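Robot club week 7, or: why I am typing this at lunch

Quick one because I have class at 1 and I haven't eaten. A few people asked how the sim project is going so here goes.

For anyone new – I'm in the robotics club, we're called Rekell (don't ask, it was a vote and it was late), and this semester we're doing the Brinevero challenge. It's all in simulation. You get an arm, you get a room, you get a list of jobs, and your code has to do them. Then the organizers run everybody's code on their own machine and score it. So no hardware to break. Plenty of other stuff to break though.

Five of us on the team. Kaja Venckus is doing the planner, Urmas Luik is doing contacts and grasping, I'm on scenes and logging which basically means I get blamed. The other two are splitting the write-up and the test scripts.

So. Tuesday. We met at 7 and the plan was one hour, get the tabletop pickup working, go home. Ha.

First problem was me. I pushed a new version of the room and forgot to commit the config that goes with it, so everybody else's copy loaded the old friction numbers with the new table. Kaja spent a good while thinking her planner was broken. Sorry Kaja. I bought the chips.

Second problem was the loading time. The room is pretty full now, plant, newspaper, picture on the wall, all that. I like it! Urmas does not like it. He wants a gray box and a table and nothing else, and he's got a point when you're restarting every two minutes to change one number. But the scoring rooms are going to be cluttered, they said so in the rules, and I'd rather find out now.

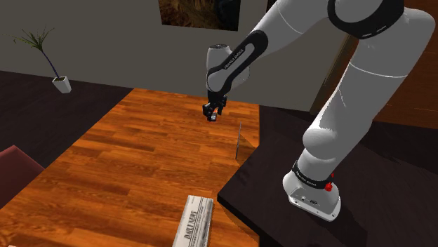
Anyway we compromised. Urmas made a bare room for his grasp tuning and we keep the full one for real runs. Should have done that in week 2. I wrote a little script called Pastor that swaps them and checks the config matches, so the thing from problem one can't happen again. (It already happened again. I fixed it. Pull the latest.)

Then the planner. Kaja had it set up so the arm goes to a point over the table, waits, then comes down. Waiting was meant to let everything settle before the physics gets interesting. Except the wait was counted in steps and I had changed the step size, so the wait was way shorter than she wanted and the arm was still drifting when it started down. You wouldn't spot it from across the table. It shows up in the logs if you plot the joint speeds, which I finally did, around the time the chips ran out. She's changed it to wait until the joints slow down below a limit, with a timeout. Much better idea and she says she wanted to do it that way from the start but somebody (me) said steps were fine.

Also learned that our pose file and the sim don't agree on which number comes first in a quaternion. Every team learns this I'm told. Cost us half the evening. If your gripper shows up facing some totally crazy direction, check that before you check anything else, I mean it.

Ok, grasping. Urmas's part so I'll probably get some of this wrong.

What he's been fighting with is the approach angle. Our first version came in lined up with the table no matter what, and the objects don't care about the table, they land however they land. So now he takes the object's long direction and turns the wrist from that. Works ok for boxy things. For anything with a slanted side or a funny end you have to pick which two faces you're going for, and right now the picking is a big pile of if statements. He knows. There's a comment in there that just says "forgive me".

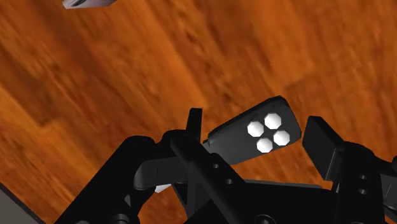
The other thing is how wide to open. Too wide and the fingers hit whatever's next door, too narrow and you clip the thing you want on the way in. We had it as one fixed number for everything. Urmas wants it per object, Kaja wants it computed from the mesh, and I want whichever one is done by next meeting. We argued, there was a whiteboard, the marker was dry. I think Kaja's way wins in the end but we're going per object for now, it's a short list.

And squeeze force. Don't get me started. Set it high and the solver gets jumpy. Set it low and things slide. Friction numbers are my department so that's homework for me, I've got a spreadsheet going and it's ugly. If anybody from the Lestidow group reads this, I know you guys went through the same thing last year, please send me whatever you ended up with, even if it's a mess. I'll trade you the logging code.

To do before next time, mostly so I don't lose the list again:

me – friction sheet, commit my configs (!!), make the plots come out automaticaly after every run
Kaja – timeout value, and the thing where it plans straight through the newspaper
Urmas – opening widths, clean up the ifs
everybody – read the scoring page again. Section 5 especially, there's a bit about bumping furniture and I think we've all been reading it differently

Oh and the room booking changed, we're in the upstairs lab from now on, the one with the bad chairs. Bring a sweater. Still 7. New people are welcome, you don't need to know the simulator, you barely need to know Python. We do need somebody who likes writing docs. Please. Our readme still says "coming soon" from January.

Got to run, class in ten minutes and I'm on the wrong side of campus. Will post the plots once they look like something.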